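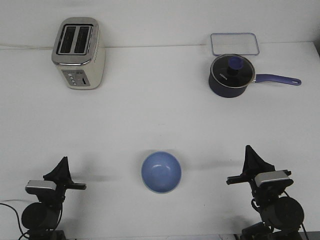 用 Fokau 给双臂桌面任务分配左右手

适用范围：两条机械臂固定在桌子同一侧、外加一路固定相机的工位。读者应当已经能让两条臂分别回零，能在终端里看到三路相机的画面（两路腕部、一路固定）。手眼标定不在本页展开，做法见“标定”一页。

本页从一份能跑的最小配置开始，依次处理四件事：物体登记、可达区划分、左右手分配、让行。例子里的物体是烤面包机、带盖的深色单柄锅、一个透明玻璃方形件，还有碗。换成别的东西，步骤一样。

一、准备工作

先确认以下进程都在运行：

fokau-core
fokau-plan
morkura-detect
morkura-track

morkura 负责感知，输出每个物体的类别、位姿和置信度；fokau 负责规划和执行。两边通过一个共享的场景表交换数据，表名默认是 scene_main。如果同一台机器上还开着别人的会话，请改名，否则两边会互相覆盖对方的物体位姿，现象是物体在可视化窗口里来回跳。

启动命令：

fokau up --cell sotomayor --arms left,right --scene scene_main

sotomayor 是工位配置名，对应 cells 目录下的同名文件夹。新建工位时复制这个文件夹再改，不要直接改原文件。

启动后看日志最后几行，应当有 left ready 和 right ready 各一行。只出现一行时，先查另一条臂的总线号，再查急停。总线号写反不会报错，两条臂照样能动，只是左右互换，所以每次换线以后都要做一遍“点动确认”：

fokau jog --arm left --joint 1 --step small

执行时看动的是哪一条臂。

二、坐标系约定

所有位姿以桌面坐标系表示，单位毫米。原点在桌子近边的中点，也就是两条臂底座连线的中间；x 向右，y 朝墙，z 向上。固定相机画面里的左右与坐标系的左右一致。

旧版本（去年二月以前）的原点在左臂底座。如果你的配置是从旧工位拷来的，先跑一次转换：

fokau migrate-frame --cell sotomayor --from left_base --to table

转换后打开可视化窗口，检查两个底座是否关于 y 轴对称。转换脚本是 Darcy Henare 写的，只处理物体和区域，不处理自定义的路点。路点要自己改，或者重新示教。

三、登记物体

物体登记在 objects.conf 里，一段一个：

[toaster]
class = appliance
movable = no
shape = box
clearance = high

[saucepan]
class = cookware
movable = no
shape = cylinder
parts = body, lid, knob, handle
clearance = high

[glass_rect]
class = transparent
movable = no
shape = box_flat
source = manual

[bowl_blue]
class = bowl
movable = yes
shape = bowl
color = blue
grasp = rim

几个字段说明如下。

movable 决定规划器是否可以把它当成抓取目标。写 no 的物体只参与碰撞检查。烤面包机和锅在这个任务里都不搬，所以写 no。

parts 只对形状不规则的物体有用。锅柄一定要单独列出来。只用一个圆柱包住锅身，规划器会认为锅右侧的空间是空的，路径就会从锅柄上穿过去。盖钮同理，它比盖面高，按锅身高度设碰撞体是不够的。

source 默认是 auto，由 morkura 给位姿。透明件请写 manual。深度相机对透明玻璃的返回值不稳定，桌面又是白色，检测框经常时有时无，物体在场景表里反复出现和消失，规划器每次都要重算。手工登记的做法见下一节。

color 用来区分同类物体。碗只有一只时可以省略，但建议一开始就写上，后面加第二只碗时不用改名。

四、手工登记透明件

1. 打开标注窗口：

morkura annotate --camera fixed --scene scene_main

2. 在固定相机画面里依次点四个角。角是圆的，就点两条直边延长线的交点。

3. 输入高度。平放的玻璃件用卡尺量一下最高处，不要估。

4. 保存，名称填 glass_rect，与 objects.conf 一致。

5. 勾选 lock。锁定以后，morkura 的自动检测不会再改动它。

锅与玻璃件一前一后挨得很近，在固定相机里会有遮挡，靠锅的两个角可能看不见。这时只点能看见的两个角，再输入长宽，程序会自行补齐。

以后移动过玻璃件，必须重新标一次。锁定的物体不会给出“位姿已过期”的提示，这是目前版本的缺口，已经提了需求。

五、划分可达区

先让程序自动生成：

fokau reach --cell sotomayor --sample 2000

程序在桌面上取 2000 个点，对每条臂分别求逆解，生成 left.reach 和 right.reach 两张图，再取交集得到 shared.reach。取点太少时交集边缘会有锯齿，影响后面的分配；取点更多意义不大，只是慢。

在可视化窗口里叠加显示：

fokau view --layer reach

画面上会有三种颜色，左臂独占、右臂独占、共享。共享区通常是桌子中部从近边往里的一块，越靠墙越窄。碗放在两条臂正中间时，就落在共享区里，这种情况最需要规则。

自动结果只考虑运动学，没有考虑腕部相机的外壳。腕部相机装在夹爪下方，伸手去够靠近桌面的物体时，外壳先于夹爪碰到邻近物体的可能性很高。请在 cell.conf 里打开：

reach_include_wrist_camera = yes

打开以后重新生成一次，可达区会缩小，尤其是烤面包机前面那一条。

六、左右手分配

分配规则写在 assign.conf。最小的一份：

rule 1: if target in left_only then left
rule 2: if target in right_only then right
rule 3: if target in shared then cost

规则按编号顺序匹配，先中先用。第三条的 cost 表示比较两条臂的代价，取小的。代价由三项相加：路径长度、末端姿态变化、与最近障碍的距离惩罚。权重在同一文件里：

w_path = 1
w_rot = 0.5
w_clear = 2

碗在正中间时，两条臂的路径长度几乎一样，分配结果会随检测噪声变化，这一次给左臂，下一次给右臂。单看一次执行没有问题，录数据或者跑回归的时候就很麻烦，两次运行没法对比。加一条迟滞：

tie_margin = 0.1
tie_prefer = last

意思是两边代价相差不到一成时，沿用上一次的选择。首次运行没有“上一次”，取 tie_default，默认值是 right。想改成左臂：

tie_default = left

也可以给单个物体指定：

[override]
bowl_blue = left

override 优先于所有规则，包括可达性检查。指定了一条够不到的臂，规划器会一直试到超时再报失败，超时默认 400 毫秒。看到 plan timeout 且耗时正好是这个数，先查 override。

七、两个目标的情况

加入第二只碗。在 objects.conf 里添一段：

[bowl_green]
class = bowl
movable = yes
shape = bowl
color = green
grasp = rim

重启 morkura-detect 让它读入新物体，fokau 不用重启。

浅绿色的碗放在白桌面上，对比度比蓝碗低很多。默认的颜色阈值会把它判成 unknown，或者只检出碗口的一段弧。处理办法是在 detect.conf 里给它单独设下限：

[color.green]
sat_min = low
use_edge = yes

use_edge 会结合碗口轮廓判断。改完以后看一下检测置信度，稳定在阈值以上再往下做。如果仍然忽高忽低，检查固定相机的自动白平衡是否已经关掉。机械臂移进画面时，自动白平衡会跟着变，淡色物体最先受影响。

两只碗一左一右放置，各自落在对应的独占区或者靠近独占区，规则一和规则二就能分完，不会进入代价比较。查看分配结果：

fokau assign --dry-run

输出：

bowl_blue -> left (rule 1)
bowl_green -> right (rule 2)

如果某一行后面写的是 rule 3，说明那只碗还在共享区，把它往外侧挪一点，或者接受按代价分配。

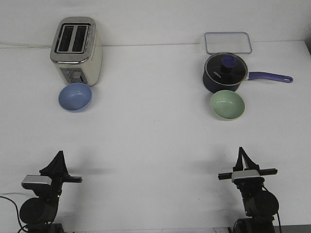

双目标布局：蓝碗在左侧烤面包机前，浅绿色碗在右侧锅前。

八、抓取姿态

grasp = rim 表示夹碗沿。规划器会沿碗口一圈生成候选，然后逐个做碰撞检查。碗后面紧挨着别的东西时，后半圈的候选基本都会被剔除，剩下的集中在靠近机械臂的一侧。

查看候选：

fokau grasp --target bowl_blue --show

绿色是可用，红色是碰撞，灰色是无逆解。常见的两种情况：

全是红色。通常是 clearance 设得太大。clearance = high 会在物体外面再膨胀一层，碗与烤面包机在画面里都有重叠时，膨胀后的碰撞体会把碗也包进去。把相邻的固定物体改成 clearance = medium 再试。不建议改成 low，锅盖和盖钮附近尤其不要改。

全是灰色。先看碗的 z 值。碗底应当在桌面高度，如果 z 明显偏高，是 morkura 把碗内壁上的反光点当成了深度。在 detect.conf 里打开 snap_to_table = yes，把碗强制贴到桌面。

候选数量太少（剩一两个）也能执行，但对位姿误差很敏感，建议把碗往前挪。

九、让行

两条臂同时动作，需要让行规则。即使两个目标分在两侧，回零路径和抬升路径也可能在中间交叉。

最简单的是互斥：

[yield]
mode = lock
zone = shared

一条臂进入共享区就加锁，另一条在区外等待。等待中的臂停在最近的安全点，不会退回零位。

对节拍有要求的，用时间错开：

[yield]
mode = schedule
zone = shared
check = swept

schedule 会把两条轨迹按时间对齐，逐段检查扫掠体，有冲突就推迟其中一条的起步。计算量比 lock 大。我们在 Tement 的工位上连续跑了 126 次双碗任务，用的就是这个模式，中途没有改过参数。

线缆不在碰撞模型里。两条臂的线都从侧面绕下去，大幅转腕时会甩动。请在 cell.conf 里限制腕关节的转动范围，不要指望规划器避开线缆。

十、完整跑一遍

1. fokau home --arms left,right

2. fokau scene check
逐行看输出，物体数量应与桌上一致。有 stale 字样的要重新检测。

3. fokau assign --dry-run

4. fokau plan --save run_a.plan
规划结果存盘，不执行。

5. fokau view --plan run_a.plan
在可视化窗口里放一遍，重点看锅柄上方和烤面包机前沿。

6. fokau exec run_a.plan --speed slow
第一次执行一律用 slow，手放在急停上。

7. 没有问题再去掉 --speed slow。

第 4 步存下来的 plan 只对当时的场景有效。物体挪动以后再执行，程序会比对场景表，差异超过容差时拒绝运行并报 scene mismatch。锁定的物体不参与比对，原因见第四节。

十一、报错对照

plan timeout
查 override；查目标是否在可达区内；查候选抓取是否全红。

scene mismatch
重新检测，重新规划。不要用 --force。

E428 frame not set
场景表里没有桌面坐标系，多见于拷贝工位后没有跑 migrate-frame。也可能是 cell.conf 里 frame 一行被注释掉了。

E126 duplicate object
两个物体同名。常见于手工标注的玻璃件没有勾 lock，自动检测又报了一个。删掉自动的那一个，勾上 lock。

assign flip
分配结果在连续几次里来回变。设置 tie_margin，见第六节。

yield deadlock
两条臂互相等待，只在自定义了多个 zone 时出现。把 zone 合并成一个，或者给 zone 编号，要求两条臂按同样的顺序加锁。

十二、配置备份

每次调通以后导出一份：

fokau export --cell sotomayor --out backup

导出包含 objects.conf、assign.conf、detect.conf、cell.conf 和三张可达图，不包含标定结果。标定结果由 morkura 单独保存：

morkura calib export --out backup

两份放在同一个目录里。恢复时先导入标定，再导入工位，顺序反了会报 E428。

我们习惯在星期五收工前导出，文件夹名里写上物体布局，例如 one_bowl_center、two_bowls_split，找起来比较快。

相关页面：标定；自定义抓取；用脚本批量执行；detect.conf 字段表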